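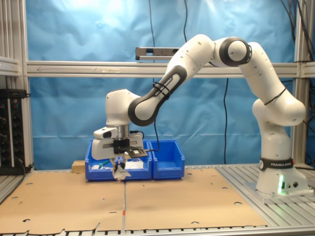 Gindidico: Two Blue Bins and a Semester of Leftovers

Project report by Corinne Wojcik
Project group: Corinne Wojcik, Mirko Cocco, Mererid Prydderch
Course instructor: Ignacio Escobedo
Oct 9, 2020

Where the idea came from

If you've ever used the shared project room at Flistside, you know the work table. Gray aluminum, slots running along it, great for bolting things down and terrible for anything small. Screws go in the slots. Pen caps go in the slots. Mirko lost an earbud tip in there during the first week of class and I don't think he ever got it back.

But the slots weren't really what bothered us. What bothered us was the stuff that piles up on top of a table like that: scraps, wipes, little plastic parts, wrappers, sticky notes with half a phone number on them. People would finish for the day, sweep everything into one heap at the end, and leave the heap for whoever had the room next. Mererid called it "the drift," and that's what it got called in our notes too, so I'm going to keep using the word.

Our assignment was to pick one small everyday problem in a shared space, change something cheap, and write down what happened. We picked the drift.

The name Gindidico doesn't mean anything, by the way. Mirko typed it by accident when we were setting up the shared folder and we all liked it too much to fix it.

What we tried first

Our first plan was way too big (sorry, Mr. Escobedo, you did warn us). We wanted a bin for paper, a bin for cloth, one for plastic, one for metal, one for things somebody might want back and one for plain trash. That's six bins on a table that people also need to work on! We borrowed boxes from all over and set them up along the back in September, with labels in Mererid's nice handwriting.

It was a mess within a couple of days. Nobody could decide where a foam earplug belonged, or a bit of tape with paper stuck to it, so those went in whichever box was closest. People also moved the boxes to make space and didn't put them back in the same order, and then the ones who had memorized the order were putting metal in with the cloth. The labels were facing the wall half the time.

I'd like to say we looked at the data and made a calm decision. Really we just got tired of it and had a long argument over noodles at Ông, and by the time the check came we were down to two.

The two bins

The setup we ended up with is the one in the photo. Two blue plastic bins, side by side, open at the top, and the left one is larger. They came from Hustel, the storage place across from the bus stop, and we chose blue for no better reason than that both sizes came in it.

Left bin is Done. Right bin is Not Done.

Done means you're finished with it and you don't think anyone else wants it. A small white crumpled piece like the one over the front rim of the left bin is a perfect Done item. Could be paper, could be cloth, and the whole beauty of it is that you don't have to know. In our first system you'd have had to stand there and decide. Now it goes left.

Not Done means it still has some use in it or you aren't sure. A clean offcut, a part that fell off something, a key (we got a key!). When in doubt, go right. We wrote that on a card and then took the card away after a few days to see if people would remember it, and mostly they did.

We talked for ages about lids. Mirko wanted lids because the room would look neater. Mererid said nobody lifts a lid with glue on their hands. We tried a lid on the left bin for one afternoon, using a piece of cardboard, and things got left on top of the lid, so a new drift was forming on top of the container that was meant to stop it. No lids. I felt pretty smug about this one even though it was Mererid's point and not mine.

Putting them next to each other was more of an accident. In my original sketch there was one bin at each end of the table, so you'd always have one within reach. The trouble is that people use whichever one they can reach, no matter what it's for. Once the bins were touching, or close to it, it was just as easy to use the correct one as the wrong one. They sit near the center of where people work, which I was worried would get on everyone's nerves. We had one complaint about it, from Hafiz Latuheru, who uses the room for his own class and likes to spread out. He asked us to shift the pair back a little, we did, and he was fine with it.

How we kept track

We ran the two bins for 16 days. At the end of every day one of us emptied both onto an old bedsheet and counted and wrote down what was there. If you want to know how to make friends, try sitting on the floor of a shared room sorting crumpled wipes while people walk around you.

Our rules for counting were simple and we still managed to disagree on them. One object is one item. A torn sheet of paper is as many items as there are pieces, unless the pieces are still hanging together. Tape stuck to something counts as part of that something. Dust and crumbs don't count. Mirko wanted to weigh everything too, but the kitchen scale we had didn't notice anything lighter than a battery, so that was the end of that.

We wore gloves. Please wear gloves if you repeat this.

What we found

Over the whole run we counted 648 items in the two bins together. Of those, 163 were in the right bin, the Not Done one, and the rest were in the left. So the larger bin really did need to be the larger one, which was a guess on our part and a relief to see.

Soft white stuff was the biggest group by a mile. Paper, cloth, things that had been paper and were now more of a felt. After that came small hard plastic bits in all kinds of colors. Metal was rare, and I think that's because it was still going down the slots.

The right bin was more interesting to me. I expected people to take things back out of it and we hadn't planned any way to measure that, which is the biggest hole in the project. We only know what was there at the end of the day. A good roll of masking tape went in one morning (I saw it) and it wasn't there when Mererid counted, so somebody rescued it, and I'm sure it wasn't the only thing. If I did this again I'd put a tally sheet next to the right bin and just ask people to make a mark when they took something.

As for mistakes, we did find trash in the right bin and useful things in the left. Some of it was a matter of opinion. Mirko thinks a short pencil is Done and I think he's wrong.

The table itself stayed much clearer than it had been in the weeks before. We don't have a number for that, only the pictures we took each evening and the fact that Hafiz's group stopped leaving us notes. Mr. Escobedo asked in our midterm talk whether the table was cleaner because of the bins or because three students were sitting there every evening watching it. Fair question! I don't think we can answer it. The best I've got is that the two bins kept getting used on the days when I came in late, and nobody knew which of us was on duty or when we'd turn up.

Things that didn't go well

The left bin is deep enough that small things disappear under the bigger light ones, so it looks full when it isn't. People started a little heap beside it twice because of that. Pushing the contents down with a ruler fixed it, but somebody has to be the person with the ruler.

We also never solved the slots. Mererid cut strips of foam to press into them and they looked great until the first time somebody needed to bolt something down, and then the foam came out and, yes, went straight in the bin. The right one, at least. She was pleased about that.

And the colors. Having both bins in the same blue was a mistake for new people. The size difference is obvious once you know to look for it, but if you've never been in the room you just see two blue bins. For a while we had a piece of yellow tape on the right one and it helped, then it peeled off and we forgot about it. I'd buy two colors next time, or use paint.

Who did what

Mererid did the labels for the first version, the foam strips and more than her share of the evening counts. Mirko handled the trip to Hustel, the lid test and the spreadsheet. I did the sketches, the rest of the counting and this report. All three of us argued about pencils.

If you're taking this over

The bins are staying in the room through the end of the semester. Empty the left one when it gets to the rim, even if it's only wipes, and go through the right one before you throw anything out of it. The key is with Mr. Escobedo if it's yours. Our count sheets are in the shared folder under Gindidico, and the tab called "old" is the first version, so skip that unless you want to see how we were spelling "miscellaneous."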